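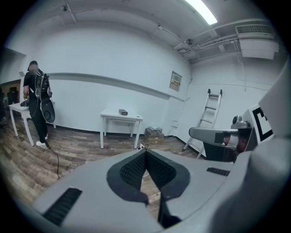
Breadcrumb: Opinion > Home Life > Small Rooms

Columns Letters Archive Subscribe

Last updated Saturday, October 15, 2022

I love a plain white wall, and I'll defend it to anyone who calls it boring! My friend Souad Mansour painted her front room in Arnside five different colors before she gave up and went back to white, and I cheered. White walls over a wood-grain floor, like the ones here, let the daylight do the decorating. At breakfast mine are nearly blue. By late afternoon they've gone the color of butter, and I didn't have to buy a thing.

People tell me white is what you choose when you can't choose. I picked mine in February, after taping 2 sample cards by the window and staring at them for weeks (my sister thought I'd lost it), and I have never looked at a room so hard in my life. Every chair matters more now – every book spine, every coat on its hook.

Yes, it shows fingerprints. Keep a little leftover paint in a jar and touch them up on a Sunday with the radio on. I look forward to it, and my hallway has never looked better.

Meriem Gaber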